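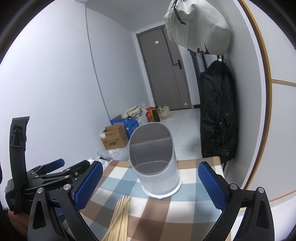
Upright storage for thin wooden sticks in a narrow entry hall

tallow_pin wrote:

I buy thin wooden sticks for seedling supports and label stakes. They arrive as loose bundles, and I want to keep them upright near the front door, as that is where they go out from. Candidates so far are a tall white cylinder with a slight taper and a low round metal piece that sits on the floor. The hall is tiled and narrow. Backpacks hang on the right wall and cardboard boxes take up the floor on the left, so whatever I choose has to live in a small footprint without getting kicked.

Questions:

1. Is there a sensible ratio of container height to stick length?
2. Does storing them upright cause bowing over a few months?
3. Points up or points down?

I have read the old thread on dowels. It assumes a workshop with racks, and I have neither.

kerf_and_rule wrote:

For the ratio I use two thirds. If the wall of the container covers two thirds of the stick, a partial bundle will lean a little and stay put. At one half, the last few sticks spread out in a fan and begin to catch on sleeves. Below one third you have a stand for a single stick at best.

Bowing depends on the lean angle and the moisture swing more than on elapsed time. A full container holds its contents nearly vertical and they stay straight. A container that is a quarter full holds them at an angle with contact at two places only, and thin stock will take a set from that. Either keep it full or put a smaller tube inside.

Blunt ends down. Points wear when they rest on a hard bottom.

ostrander_b wrote:

Disagree on the ratio. Two thirds is right for a straight wall. With a tapered wall the bundle is gripped at the bottom and loose at the top, so the sticks splay even when there is plenty of height. I would go to three quarters, or wrap a rubber band around the bundle at mid length and stop worrying about the wall.

I would also ask about the weight of the container when empty. I put my Pelix canister on the kitchen scale at 358 grams, which is too light for anything tall standing in it. One brush from a backpack and it is on the tile.

kerf_and_rule wrote:

The taper on most of these is a few millimeters over the full height. It has no practical effect on the splay. The weight point I accept.

tallow_pin wrote:

Additional data. I tried ballast, around 800 grams of washed gravel in a cloth pouch at the bottom of the tall container. It no longer tips when pushed at the rim with one finger. The drawback is that the pouch raises the floor and I lose part of the wall height, so by kerf_and_rule's figure I am now under two thirds. 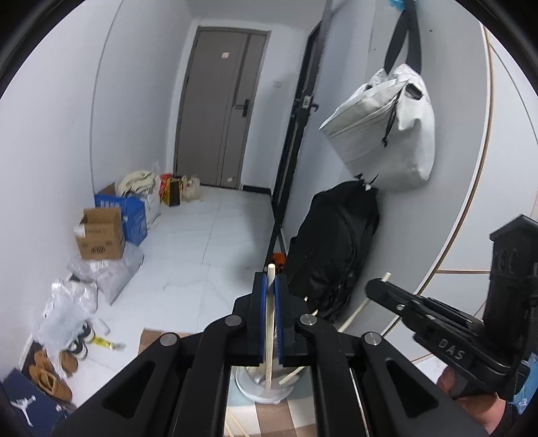 The low metal one behaves differently. It is stable on tile without any ballast, but it gives a long stick almost no support, and anything I stand in it has to be held until it finds something to lean on. I can see it working for offcuts and short pieces. For full-length sticks I would need an insert, for instance a disk with drilled holes.

ostrander_b wrote:

A drilled disk is the correct answer for a low container. Two disks are better, one at the base and one raised on spacers. The hole should be a loose fit, or the sticks jam as soon as the humidity goes up. My hall sits at 43 percent in January and well above that in summer, and holes I drilled snug in winter were unusable by June.

The objection is capacity. A disk holds as many sticks as it has holes. If you are going through bundles, you will hate refilling it.

pomfret lane wrote:

Why the hall at all? An entry sees the largest temperature and moisture changes in most homes. Mine are in a closed drawer, lying flat, with a strip of card on each side. No bowing in three years. Upright storage is a habit from shops, where the customer has to be able to see the stock.

tallow_pin wrote:

I have no free drawer of sufficient length. I also take a handful on the way out most mornings, with one hand, usually holding something else in the other. Upright wins on access. I agree that flat is better for the wood.

mmatic_doltondale wrote:

Milovan Matić here, I run the seedling benches at the Doltondale allotments. We tested this without meaning to. A carton of 1,027 sticks from Berisha (their count, printed on the slip) was divided between a flat tray and two upright tubs in the same shed. After one season the upright ones had more rejects, but nearly all of them came from the outer ring, where the sticks had leaned on the rim. The center of the bundle was as straight as the flat tray.

My recommendation is to stay upright, pack it full, and rotate the outer sticks into the middle when you top up.

kerf_and_rule wrote:

That matches what I would expect. The rim contact is the problem. A strip of felt does little for it, a wider bundle does more.

pomfret lane wrote:

What was the reject criterion? "Looks bent" covers a lot of ground.

mmatic_doltondale wrote:

Roll it on a flat board. If daylight shows under the middle, it goes in the kindling box. Crude, but applied the same way to all of them. 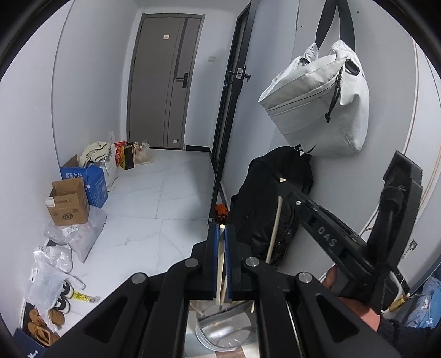
tallow_pin wrote:

Decision for now. Full-length sticks go in the tall container with the gravel pouch, banded at mid length as ostrander_b suggested. Short pieces go in the metal one. I am moving the boxes farther down the left wall so that the path to the door stays clear, and the lower backpack goes up one hook when I find a hook that holds it. The one I bought from Dultik came off the wall with its adhesive still attached to the paint.

I will try the two-disk insert when I have a free evening and a drill press to borrow. I am leaving the hole diameter until the summer humidity is in.

ostrander_b wrote:

Drill one test disk in scrap first. Also chamfer the top edge of each hole, it makes one-handed loading much easier.

Last updated: January

Comments (3)

finchley_r: The rubber band will perish and stain the sticks. Use cotton string with a slip knot.

ostrander_b: Mine has lasted two years. String is fine, but slower to undo.

gantry_44: Does anyone have the spacing for the two disks? The thread leaves it out. I am using half the stick length and it wobbles.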